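Odville Home and Kitchen Board > Kitchen > Storage and worktops

Thread: Fruit bowl by the sink, yes or no?

plumline
Posts: 200

We've rearranged the kitchen and the only free bit of worktop is the stretch to the right of the sink. I'd like the fruit bowl to live there. At the moment I wash everything when it comes in, tip it out on a cloth to dry and then fill the bowl. My other half says the bowl will get splashed all day and the fruit will go off, and wants it on the dining table, where there is already too much.

I use two layers, a checked towel with a fringe underneath and a thin blue cloth on top. The top one is an old pillowcase weight cotton, 50 by 70, and it never lies flat. 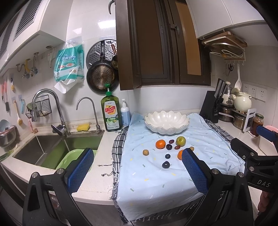

The bowl is the white one with the wavy edge from Østergaard in Lurnstead. It's deep, and whatever goes in first gets forgotten. Last July I found a plum at the bottom that had more or less turned to jam. So two questions really. Is beside the sink a bad spot, and does anybody else dry fruit this way or should I just put it away unwashed?

---

kettle_on
Posts: 2397

Don't wash it until you want to eat it. Grapes and blueberries go mouldy much faster once they've been wet, however well you think you've dried them. Mandarins don't matter so much.

Spot by the sink is fine if there's a bit of a gap.

---

backdoorstep
Posts: 70

I disagree with kettle_on. If it isn't washed, the children in this house eat it unwashed. I do the lot as soon as I get in and leave it out on a tea towel for an hour. The small stuff gets eaten within two days anyway so mould doesn't come into it.

What I would change is the two layers. A thick towel under a thin cloth stays damp for ages. One flat-weave towel, then hang it up.

---

plumline

The thick one is there because round things roll. On the bare worktop the grapes head straight for the sink. With the towel underneath they mostly stay where they're put. I take the point about it staying damp though, I do sometimes leave it there till the evening.

---

marrowfat
Posts: 50

Is the bowl going to stand on the cloth permanently or only while you're sorting? It would get on my nerves having to move it each time I wiped down. What else is along that wall?

---

plumline

Only while sorting. As for what's there, it's washing up things mainly. Soap and the pump bottle at the back, sponge next to them, green basin at the edge of the sink. Most of the rest is on hooks or in the wire rack on the tiles.

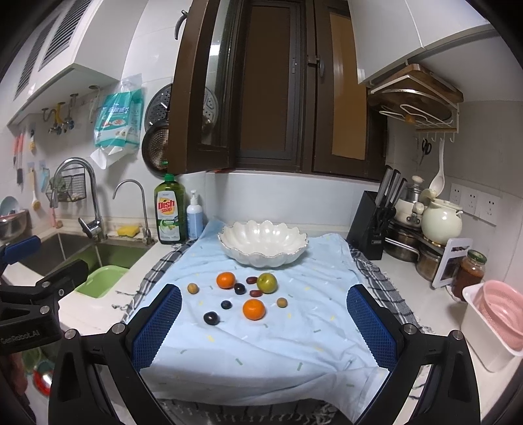 I start with the bowl empty and at the back so I can see what I've got before anything goes in. Big plums and mandarins first, then the little ones on top where they'll get eaten. That part works. It's where the bowl goes afterwards that we can't agree on.

---

marrowfat

Then I'd move the soap before I moved the bowl. Washing up liquid that close to food would bother me more than a few splashes. Can it go on the other side of the tap?

---

kettle_on

Agree about the soap. Also, plums and mandarins don't belong in the same bowl for long. Plums carry on ripening and want eating in order, and if one splits it spoils whatever is touching it. I keep plums on a plate in a single layer and only citrus in the bowl.

---

backdoorstep

That's two things on the worktop instead of one, and plumline is short of room as it is. I'd keep the one bowl and half fill it.

---

tidemark
Posts: 200

We had ours by the sink for years and the splashing was never a problem. Fruit flies were. They liked the damp sponge and the bowl being together. I got a Stemuler mesh cover, the folding kind, and it helped, but it's a pain to store. Moving the sponge to the windowsill did just as much and cost nothing.

---

plumline

Thanks all. I'm going to put the soap and sponge on the other side and give the bowl a fortnight by the sink, half full. I'll leave the berries and grapes unwashed for the first week and wash them for the second, and see if there's any difference.

I'm keeping the fringed towel, sorry backdoorstep, but I'll hang it up straight after.

---

kettle_on

Keep the grapes in the fridge either way.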